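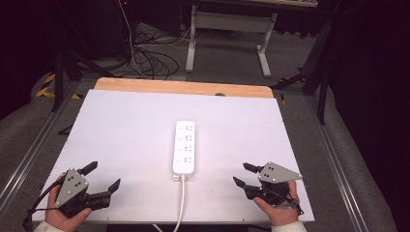
Both grippers at the bench, with the power strip on the board.

What the second pair of grippers will cost us

Posted 26 August 2021

I said in April that I would write up the equipment plan once the numbers settled. They have mostly settled, so I am putting them down before I forget how I got to them.

We have one working pair of hand-held grippers now. The plan is to buy parts for a second pair, plus spares for the first. I asked two suppliers for quotes. Kirkamska came in at 1,810 dollars for the full set, with cables and mounting plates included. Totari was lower on paper, but they quote the fingers and the plates separately and charge for shipping on each box. By the time I added everything up, the gap was small enough that I stopped caring about it.

Lead time is what decided it. Kirkamska said 13 working days. Totari would only say "early fall." I have been burned by that kind of answer before, so the order is going to Kirkamska.

Fingers

The fingers are the part I underbudgeted last time. I treated them as something you buy once with the gripper. They take the contact with the table and with whatever you pick up, and they should be on the list as a consumable, same as tape or cable ties. The black ones show scuffs and small specks easily. I don't replace them for looks, but I do want a spare set in the drawer so a cracked one doesn't stop a session.
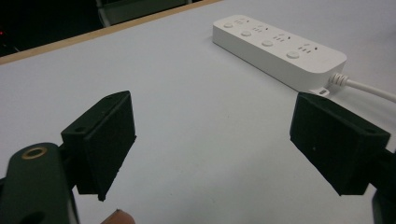 Power and cables

I left this line off the first budget completely. Every gripper needs a cable, every cable needs somewhere to go, and the stands and the PC want outlets too. I now keep a separate line for power strips, extension cords and cable covers. It was around 593 dollars for the year when I added up receipts, much more than I would have guessed. Part of that was buying short cords first and longer ones later. Measure from the wall to the far side of the bench, then add slack for the cord to run along the floor.

Things I am putting off

A new bench. The aluminum rail setup is fine, and the white board on top can be swapped when it gets marked up.

Better software. Fang, our logging tool, is slow to export but it works.

The move to Skanthorpe. If that goes ahead next year we will need to price the whole layout again, so I don't want to buy anything bolted down before then.

I will add the final invoice total to this post when the order arrives.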